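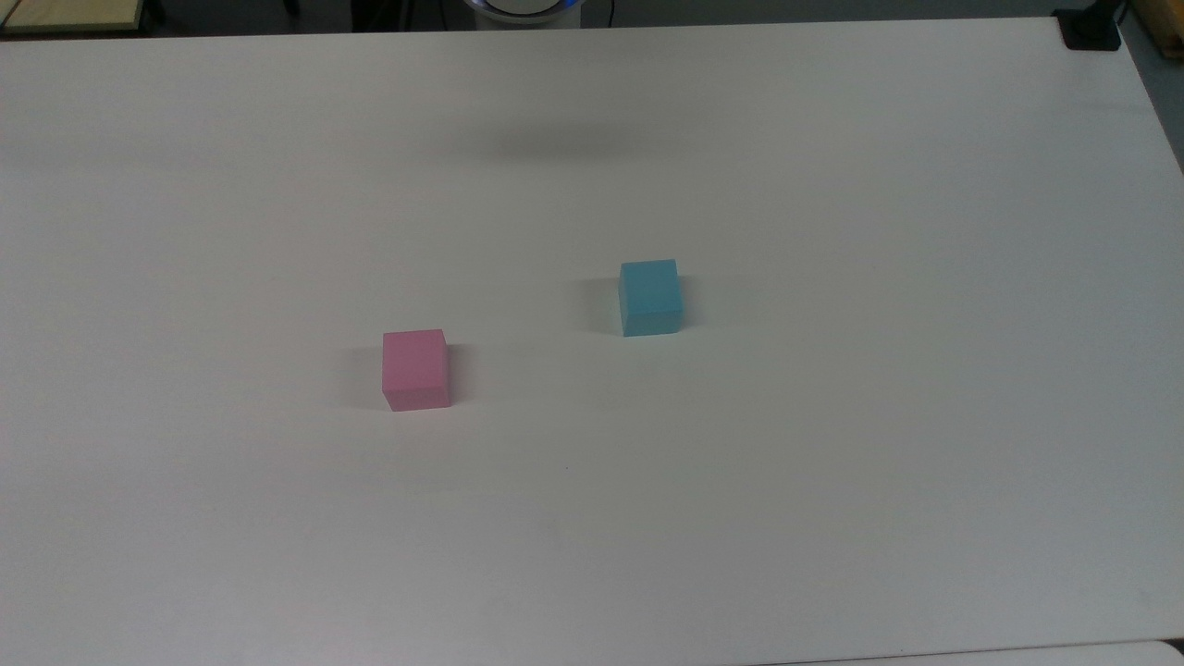 Support desk, Renthorpe office: have you tried printing the same label from the other PC yet? If it comes out straight there, we can leave the printer alone and look at the driver.

Great call, thank you! Tried it just now and the label came out perfectly straight, so it's my PC after all. I'm thrilled, I was dreading a new print head.

Ticket 1823
Opened: 2024-11-14
Site: Kendville
Device: Amaral label printer, USB
Status: open, then resolved (see last entry)

Problem as first reported: every label prints shifted to the left and the last line of the address lands on the next label. Started after the Grurkia shipping software updated itself. Roll is the normal 400-label size.

Tried so far
– Turned everything off and on. No change.
– Cleaned the roller. Much nicer feed, same shift!
– Ran the gap calibration twice. It fed three blanks and stopped where it should.

Support: open the printer preferences and read me the page size and the left offset.

Page size says "Custom", left offset 33. I never set that! The other PC has zero.

Support: set it to zero, pick the saved label size again, then restart Grurkia before you print. It holds on to the old values until it closes.

Done – and it works! Printed a test batch and every address sits right where it belongs. I have 636 orders waiting, so this really made my morning. I also saved the settings as a profile, which I didn't know you could do. Love that feature.

Support: glad to hear it. Keep that profile, you can reload it after the next update. Closing as resolved.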